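Zirkville Open Council Register
Frequently asked questions
Last updated June 2021

What is the Register?
The Open Council Register is a public record of the declared interests, paid positions and meeting attendance of elected members in Zirkville. It is maintained by the Baert Civic Institute, a nonpartisan body with no ties to any party or candidate. Use of the Register is free, and no account is required.

Who is responsible for the content?
Editorial responsibility rests with the Director of the Register, Lihua Wei. Entries are prepared by staff from signed declarations and published minutes. Members of the council do not have access to the editing system.

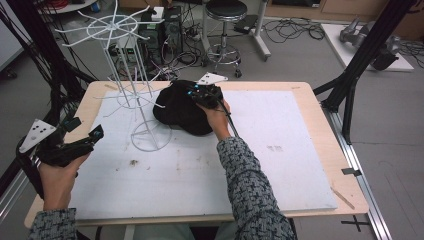 Which positions must be declared?
Members are required to list every seat on a board, every advisory role and every form of paid employment held during the calendar year. Unpaid positions must be listed as well and are marked as such. The Register currently holds roughly 450 declared positions, including those of former members who left office during the present term.

Are gifts included?
Gifts and hospitality are included if their combined value from a single source exceeds $700 in one year. Items below that amount may be declared voluntarily. The Register does not estimate the value of a gift when the member has left the field blank; the entry is shown as incomplete.

How often is the Register updated?
Attendance records are updated after the minutes of each meeting have been approved. Declarations of interest are published once a year, in August. Corrections are made throughout the year.

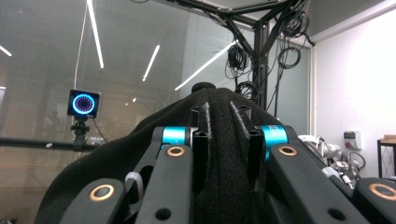 Gripper with black fabric cover

How can I report an error?
Please write to the Register by mail or use the correction form, stating the name of the member, the entry concerned and the source on which your request is based. Anonymous requests are not processed. The member is notified of the request and has 4 weeks to respond. If no response is received, the Register decides on the basis of the documents available.

Can a member ask for an entry to be removed?
No. An entry that is found to be wrong is corrected, and the earlier version remains available in the entry history. Home addresses, family details and bank information are never published.

Does the Register cover neighboring municipalities?
Pristanow has been covered since the start of the present term. Talks with Clonemico are under way, and no starting date has been set. Regional and national offices fall outside the scope of the Register.
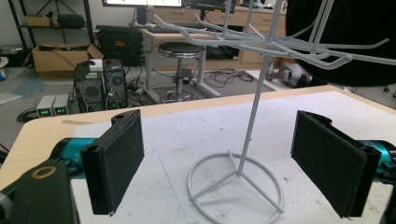

White wire display stand on table

May I reuse the data?
Yes. The data may be copied and republished, including for commercial purposes, provided that the Register is named as the source and the date of retrieval is given. Changes to the data must be clearly stated.

How is the Register funded?
Funding comes from individual donations and from an annual grant awarded by the Baert Civic Institute. Donations from political parties, sitting members and candidates are declined. The annual accounts may be requested in writing from the office of the Director.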